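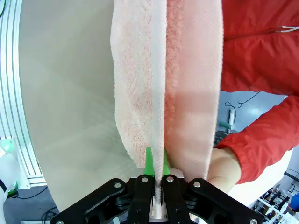 Man muss einem Handtuch nur lange genug zusehen

Ein Meinungsbeitrag

Ich bin im Juni nach Sallach gefahren, weil mir jemand einen tanzenden Roboter versprochen hatte. Getanzt hat dort nichts. Am Tag der offenen Tür bei Jurnar ging es um Frottee, und ich stand am Ende so lange vor diesem einen Tisch, dass ich den Bus nach Stastell verpasste und den nächsten gleich mit. Seitdem erzähle ich jedem davon, der nicht schnell genug wegkommt, und ernte Blicke, die ungefähr sagen: Ein Handtuch? Im Ernst?

Ja, ein Handtuch! Wer einmal versucht hat, einem Kleinkind das Falten beizubringen, ahnt, was da verlangt wird. Ein Karton hat Kanten, eine Flasche hat einen Hals, ein Schraubenkopf ist morgen noch derselbe wie heute. Ein Stück Stoff dagegen sieht nach jedem Anfassen anders aus. Man hebt es an einer Stelle hoch, und schon fällt es in eine Form, die es so vermutlich nie wieder einnehmen wird. Unsere Hände erledigen das nebenbei, während wir telefonieren oder uns über die Steuererklärung ärgern. Eine Maschine muss sich jede Falte neu erarbeiten.

In der Halle ging es ruhiger zu, als ich es von Messen kenne. Es gab keine Nebelmaschine und keine Moderation mit Headset, dafür Kabel auf dem Boden, Arme auf den Tischen und Menschen, die mit den Fingern am Stoff waren, während der Greifer ihn schon hielt. Gerade das hat mir gefallen. Da wurde gezupft, übergeben, noch einmal angesetzt. Das Projekt heißt Shenoy, und wer den Namen erklärt haben wollte, bekam an dem Nachmittag drei verschiedene Antworten, die ich alle charmant fand und hier für mich behalte.

Anfangs standen 12 Leute mit mir am Tisch. Nach ein paar Minuten waren es noch 2, eine Frau mit Fahrradhelm und ich. Die anderen waren zu den Kaltgetränken weitergezogen, und ich verstehe das sogar. Von weitem sieht es nach wenig aus: Ein Arm senkt sich, zwei Finger schließen sich, der Arm hebt sich wieder. Aus der Nähe ist es ein kleines Drama. Greift er eine Lage oder zwei? Kommt der Saum mit? Die Frau mit dem Helm hielt hörbar die Luft an, wenn der Stoff zu rutschen begann, und ich fürchte, ich auch.

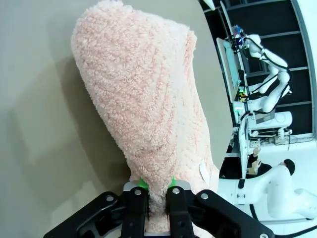
Heft 8 · Seite 300

Was mich so begeistert, ist diese Enge am unteren Ende. Oben bauscht sich das Frottee, wie es will, unten ist es zwischen zwei schwarzen Fingern auf einen schmalen Hals zusammengedrückt, und sogar das Pflegeetikett steht noch ab. (Ich habe zu Hause nachgesehen: Meine Handtücher haben an derselben Stelle auch so ein Ding, ich hatte es nie beachtet.) Grüne Pölsterchen an den Fingerspitzen, ein paar Schrauben, viel mehr ist an dieser Hand auf den ersten Blick nicht dran. Meine eigene hat fünf Finger, und manchmal fällt mir trotzdem die Wäsche vom Balkon.

Nun höre ich seit Sallach immer wieder denselben Einwand, meistens von klugen Leuten: Wozu der Aufwand, wenn ein Mensch das in Sekunden kann? Ich halte die Frage für berechtigt und die übliche Antwort darauf für zu kurz. Die übliche Antwort lautet Fachkräftemangel, Wäschereien, Pflegeheime. Alles richtig, und wer je eine Schicht an der Mangel gestanden hat, braucht keine Belehrung darüber, wie schwer nasse Bettwäsche wird. Aber mir geht es um etwas anderes. Ich habe an diesem Nachmittag zum ersten Mal begriffen, wie viel Können in einer Handbewegung steckt, die bei uns weder gelobt noch ordentlich bezahlt wird. Wenn eine Halle voller Ingenieurskunst an einem Badetuch zu knabbern hat, dann sollten wir über den Stundenlohn derjenigen reden, die es täglich tun. Diese Debatte würde ich mir von der Branche wünschen, und zwar laut.

Einen zweiten Wunsch hätte ich auch: mehr solcher Tage, an denen man etwas Unfertiges sehen darf. Wir kennen Roboter fast nur aus zusammengeschnittenen Filmchen, in denen alles auf Anhieb sitzt, und wundern uns dann, dass die Leute entweder Wunder erwarten oder Angst bekommen. Vor dem Tisch bei Jurnar hatte ich weder das eine noch das andere. Ich habe mitgefiebert. Kinder, die dort vorbeikamen, haben übrigens sofort Ratschläge gegeben (»weiter oben anfassen!«), und einer der Ratschläge kam mir ziemlich vernünftig vor.

Stastell hat eine Stadthalle, die an den meisten Nachmittagen leer steht. Einen Tisch und eine Steckdose gäbe es dort auch. Ein Handtuch bringe ich mit.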